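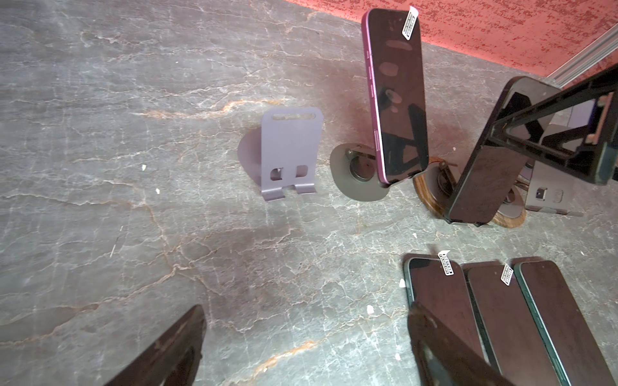

Phone display cell, wrist camera view: one lavender stand still empty, three phones lying flat.

Phone Display Cell: Frequently Asked Questions

These answers cover daily care of the Nakeo cell at the Stillach demonstration shop. Electrical faults and anything inside the arm covers go to the Pradolus service desk.

What does the cell do?
It picks up smartphones lying flat on the marble top and places them on display stands. It handles the lavender metal stands, the round wooden ones and the dark grey disk base. The job list on the controller decides which phone goes where.

What should I do before the first run of the day?
Wipe the marble, check the fingers, clean the wrist camera window and run the home routine. Then load one phone and let the cell place it at slow speed. If that placement is good, switch to normal speed.

How do I clean the marble?
Use a dry microfibre cloth first, then a second one slightly damp with water. Small white specks of debris show up on the grey and should come off before phones are laid out. A grain under a phone can scratch the back glass and can also tip the phone enough to spoil the pick. Do not use vinegar or bathroom cleaner. Both will mark the stone.

The gripper fingers look scuffed. Do they need changing?
Scuffing alone is no reason to change them. Change a finger if it has a chip, a raised edge you can feel with a fingernail, or a shiny patch where phones slip. Always change both fingers of a pair together, even if one still looks good.

How do I change the fingers?
1. Move the arm to the service position and press the stop button.
2. Lock the isolator and keep the key with you.
3. Undo the screws at the root of each finger. Support the finger with your other hand.
4. Wipe the mounting face with a dry cloth.
5. Fit the new finger and tighten the screws evenly with the driver from the Chiriac tool roll.
6. Unlock, home the arm and run the finger check from the service menu.
The finger check opens and closes the gripper 100 times. Stay outside the marked area while it runs.

The cell stops with "stand not found". What is wrong?
Usually a stand has been moved. The lavender stands are found by the slot near the top of the backrest and the two small square cutouts near the bottom. If a stand is turned too far, the camera loses one of the cutouts. Turn it back and press Retry. If the message returns, clean the camera window. Stickers and price labels on the backrest cause the same message.

Can I leave the protective film tabs on the phones?
Yes. The tab should stick out past the top edge or lie flat near it. Tabs folded down over the side of a phone get caught between finger and frame, and the phone then comes out of the gripper crooked. Straighten them when you lay the phones out.

How should the phones be laid out?
Screens up, side by side, with a gap a finger can get into. They need not be in a perfect line. The camera copes with a stagger, but it does not cope with phones that overlap.

Phones lean too far on the wooden stands. Can I adjust this?
Check the centre mount first. If it moves by hand, tighten it from underneath. If it is firm, open the stand settings and change the release angle by one step, then test with a single phone. The limit is 5 steps either way. Beyond that the stand position needs teaching again.

How often does the camera need calibrating?
Every 6 weeks, and after any knock to the wrist. Put the calibration card in the middle of the marble, clear everything else away and choose Calibrate. A score of 100 is the best possible. Call the service desk if the score is lower than the one on the sheet inside the cabinet door.

There is a dark patch across part of the camera view. Is that a fault?
Check for shadow before anything else. The arm and the lights between them throw a soft shadow on the marble, and it moves when the arm moves. A patch that stays in the same place in every view is dirt on the window.

Can I reach in to straighten a phone during a run?
No. Press Pause, wait for the lamp to turn steady, then reach in. Press Resume only when your hands are clear of the marble.

Where are spare parts kept?
Fingers, screws and camera windows are in the lower drawer of the cabinet. Write down what you take on the drawer card. The October order is made up from that card.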